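Grokance for following council business: a month with the paid version
2020-09-03
By Johanna Marti

Grokance is a web tool that tracks motions, amendments and votes in local government. You pick your council, choose the subjects you care about, and it emails you when something moves. I paid for the single-user plan in August and used it to follow the Berkbridge council, mainly on housing and the bus contract.

Setup took 11 minutes. The subject list is long and a little odd. "Immigration services" is its own heading, but "translation" is filed under libraries. I ended up using keyword alerts for most things, and those work well. Put a phrase in quotes and it only returns that phrase.
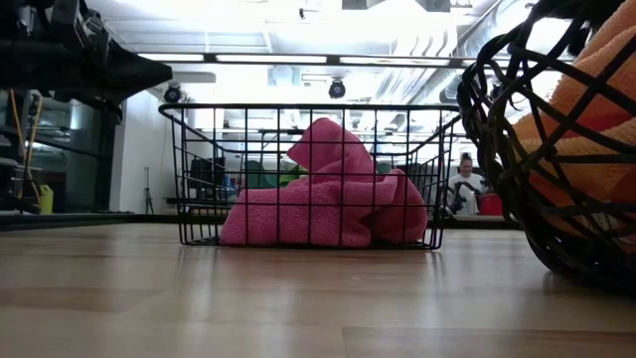

Wire basket with a pink towel inside.

The best part is the amendment view. It shows the original motion and the amended text side by side, with the changed words marked. When Councilmember Khurram Rizvi amended the shelter motion, I could see in a few seconds that the reporting deadline had been dropped. The council's own site had it as a scanned PDF, posted two days later.

Vote records are less reliable. I checked 16 recorded votes against the minutes and 3 were wrong. Two had an abstention listed as a no. The third left out Issa Semaan altogether. I reported all of them and they were fixed within the week, but I would not quote a vote from Grokance without looking at the minutes first.
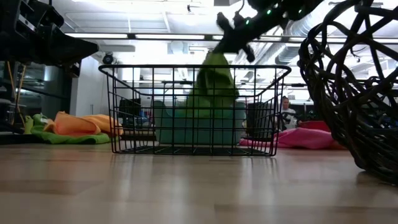
The black basket on the wooden tabletop.

Search goes back to the start of the current term only. The archive for Berkbridge holds 679 items. Florthorpe is also covered, though without committee papers, so anyone following planning there will still need the clerk's email list.

There is no phone app. The site works on a phone, but the side-by-side view turns into one long column and is hard to read.

Good: amendment view, keyword alerts, quick corrections.
Bad: vote errors, short archive, poor on a phone.

I have renewed for another month, mostly for the bus contract vote.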